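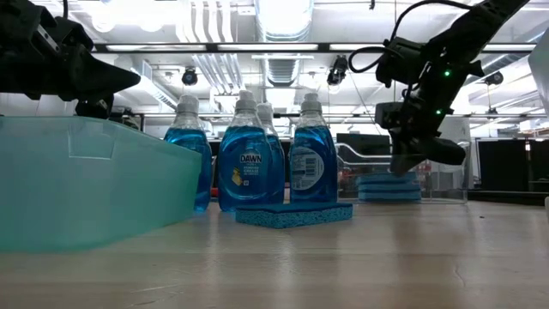 Jalen Doucet wrote in to say that I'm too hard on soft fingertips, and that anyone who can't pick up a sponge with a Pralero pad must be squeezing too hard. Maybe so. I squeezed less, and I still have opinions.

## Sponges are a bad first test

Every gripper passes on sponges. The sponge gives, the fingers look gentle, and you go home happy. The sellers know this, so treat any demo made only of sponges as no demo.

- Test a single sponge off a stack. Plain tapered fingers tend to bring up two, or shove the top one sideways.
- Open the fingers just wider than the sponge before you go down into a clear container. Wide open, they hit the wall.
- Clear plastic fools cheap depth cameras. A strip of masking tape on the rim fixed more for me than the Lindqvist software update did.

## Bottles

Dish soap is a better judge. A full bottle is heavy, the plastic flexes, and the shoulders slope just enough to let a finger ride up. I'd grip below the shoulder and leave the cap alone, whatever the Endau manual says about "top acquisition."

Bottles standing close together are the real trouble. If a finger won't fit between two of them, no amount of tuning will make it fit. Take the outside one first. Wipe the bottles too – one smear of soap on the plastic and your nice grip numbers are worthless.

## Hard fingers or padded?

I ran 70 picks with each on the same arm. The Pralero pads dropped fewer bottles and picked up more lint. After 500 cycles the glue let go at one corner. Bare fingers with a wrap of rubber tape did nearly as well, and tape is cheap. Korkance claims 95 percent on "household items" and doesn't list the items. I'd want the list.

## Two arms

I'm not sold. Give each arm its own side of the table and a strip in the middle that only one may enter at a time. Leave slack in the cables, then swing each joint to its limit by hand with the power off and look for snags. Most of what I did with two arms I could have done with one and 3 more seconds.

Jalen, send me your squeeze settings and I'll run the pads again.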